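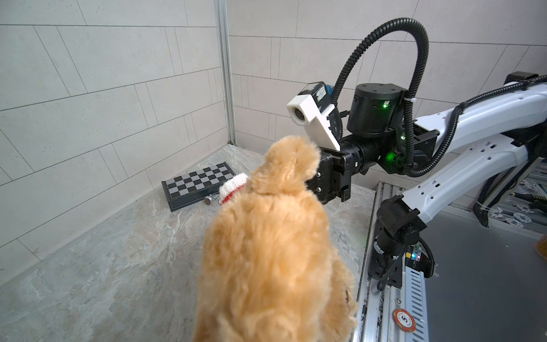 The council election in Amholm was decided by 108 votes, and the side that lost had spent most of January telling people it would bring jobs back to the town. I have lived here long enough to have heard that promise from three parties. I voted for one of them because of it. I would like candidates to stop making it.

The promise is always the same. The candidate stands outside the old Harnico works in a borrowed hard hat and says that the skills are still here and the will is still here. What is missing, the candidate says, is someone in office to fight for the place. People clap. I clapped the first time. Harnico employed 900 people when I left school, and most families in the town had someone on the payroll or drawing the pension.

A borough council can't reopen a factory. It can set a few local charges, decide planning applications, fix some of the roads, run the buses if it chooses to and rent out the units it owns. All of those matter to someone looking for work. None of them makes a good leaflet.

Take the buses. The large employer in this area now is the Prarkance depot, out past the ring road. It takes on people all year. The last bus from Amholm leaves the depot stop before the late shift finishes, so anyone on that shift needs a car or a lift. I have asked candidates on the doorstep what they would do about this, and two of them didn't know the depot had a late shift. One wrote it down, to be fair to him. He didn't win.

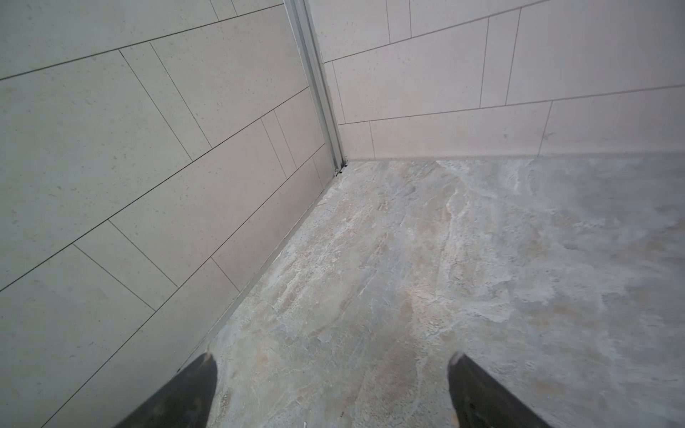

Then there are the units on Torres Road. The council owns ten of them and has let them stand at a rent that might have made sense when Harnico's suppliers were fighting over floor space. A joiner or a small printer can't pay it. Every year the budget papers list the income the units would bring in if they were full, and every year the figure is carried over. Cutting the rent would mean admitting the figure is wrong. I think a new council should admit it in its first month, when it can still blame the last lot.

I know the argument against all this. People need something to vote for, and a later bus is a small thing to put on a poster. Turnout in my ward is poor and a dull campaign won't raise it. There is something in that. But I have talked to a good many neighbours who have stopped voting, and dullness isn't what they complain about. They say they were told a thing would happen and it didn't, and then somebody else came round and told them the same.

The unions are not free of this either. My own branch backed the jobs pledge again this spring, with a figure of 1000 new posts attached to it. I asked where the number came from and was told it was an ambition. The members who work nights would have been better served if the branch had asked every candidate for a written answer on the bus, on training places and on what the council pays its own contractors. Those are questions with answers. You can go back in a year and check.

The contractor point deserves more attention than it gets. The council buys in cleaning, catering and grounds work, and the people doing it are mostly local. Their wage is set, in effect, by what the council is willing to sign. A councillor who wants to help working people in Amholm has some of them in the building already, emptying the bins after the meeting.

The new members take their seats next month. I didn't vote for all of them, and I don't expect much from the first few meetings, which tend to go on seating and allowances. I shall be in the public gallery with the timetable for the depot bus.

2018-04-29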